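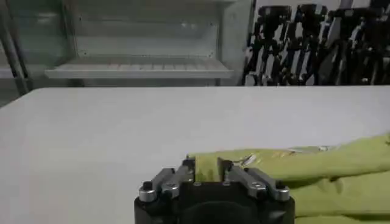 The Clovari garment handling cell is demonstrated on request at the Nolte workshop. It is intended for laundries, textile sorting lines and returns departments that want to see soft goods handled by a robot before they plan a cell of their own. Demonstrations use ordinary cloth items on a plain white table, like the yellow-green piece between the two fingers of the gripper, and the cloth is left bunched at the start so that visitors can judge the work under normal conditions. You are welcome to bring garments from your own line.

Home | Products | Grippers | Demonstrations | Service | Contact

What the demonstration covers

A visit takes one morning. Jannik Dreßler runs the cell and Arne Stüber answers questions on controls and safety. The first part is picking from a heap. The second part is spreading and folding, and this takes up most of the time. Groups are limited to 5 people so that everyone can stand near the table.

The gripper has two fingers driven by metal linkages. Finger pads are a wear part and can be changed with a hand tool. The wrist camera is included in the price of the cell. The Lalia software package is ordered separately, either as a single license or with yearly support.

Items used in a standard session:
T-shirts and long-sleeved tops
Hand towels
Thin work coats
Pillowcases

Knitwear and anything with heavy zippers can be tried, but please tell us ahead of time. We do not demonstrate on wet laundry.

The next open day is Thursday, February 13, 2020. Further dates in March will be listed when they are confirmed.

Long garments are gathered at one end first. The fingers close on the gathered part, and the rest of the cloth stays flat on the table while the arm moves. Sleeves lying over the body are dealt with as a separate step.

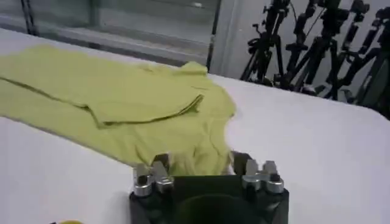

Thibault Delaunay wrote to us after his visit that he had expected to see only towels and was glad the long pieces were included, but that the changeover between garment types was slower than he would accept on his line. He asked for a session with mixed items. Mixed sessions can now be booked and last 73 minutes.

Ordering

The cell is delivered with table, arm, gripper, wrist camera and 5 spare sets of finger pads. Larger pad orders ship in boxes of 100. Installation is carried out by Veso. For a quotation or a place at a demonstration, write to Hauke Hinrichs and include the garment types you handle.

Filed under: Textile Handling, Demonstrations & Open Days

© 2020 Clovari | Contact | Back to top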